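Restumora: a word list of household and workplace terms

Version 3

Restumora is a plain-text list of 2244 short entries. Each entry gives an English term for something found in a home, shop or office, one or more regional variants, and a usage note of up to 60 characters. It was compiled for people who write instructions, inventories and small catalogues, and who need to settle on one word for a thing and keep to it.

Contents of the download

terms.txt holds the entries, one per line, fields separated by tabs.
variants.txt holds the variant spellings, keyed to the entry number.
notes.txt holds the longer notes that did not fit in the main file.
changes.txt records edits between versions.

All files are UTF-8 with Unix line endings. There is no header row. Empty fields are left empty and are not filled with a placeholder.

Fields in terms.txt

1. Entry number. Numbers are never reused. A gap in the sequence means an entry was withdrawn.
2. Head term, in lower case unless it is a proper name.
3. Part of speech. Almost always a noun; the verbs are mostly to do with cleaning and fixing.
4. Region code. The default is GB. Entries from the Pallero list carry the code they had there.
5. Usage note.

Sources

The first version merged two older lists, Pallero and Bilari. Pallero was a stock list from a hardware wholesaler and is strong on fixings, hinges and shelf fittings. Bilari was written for an office supplies desk and covers stationery, furniture and equipment. Where the two disagreed, the Bilari term was kept as the head term and the Pallero term was moved to variants.txt. The Bukhari additions, made for version 2, cover kitchen goods and textiles.

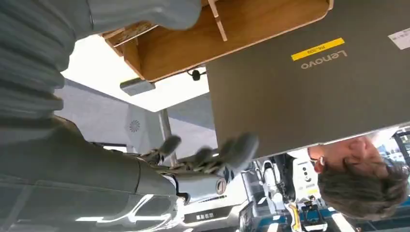
Labels are treated as a separate group, entries 1810 to 1894. The older lists used "label", "tag", "sticker" and "plate" almost at random, and merging them by hand took longer than any other part of the work. The rule now is that a label carries a reference, a tag hangs from something, and a plate is rigid. "Sticker" is kept for any adhesive piece whose purpose is not known. Under this rule the small yellow piece on the Lenovo lid, with its short printed code, is a label, while the white one near the edge stays a sticker until someone reads it. A maker's name on a casing is entered under "marking", whatever method was used to apply it.

Known problems

Plurals are inconsistent. "Scissors" and "pliers" are plural head terms, but "tweezer" survives in the singular from Pallero.

The notes on timber are weak. "Wood", "board" and "ply" overlap, and shelf parts may be found under any of them – search all three.

Nearly 60 of the Bukhari entries have no usage note.

Sorting is by entry number. Sorting by head term will separate compound terms from their parents, for example "bracket" and "shelf bracket".

Corrections

Send corrections to Irfan Paracha, quoting the entry number and the version. One correction per message is easier to file. Suggested new terms should come with at least one printed source, such as a catalogue page or a packing slip. Changes received before September go into the next version.

Reuse

The list may be copied and altered freely. Altered copies should use a different name and keep changes.txt intact.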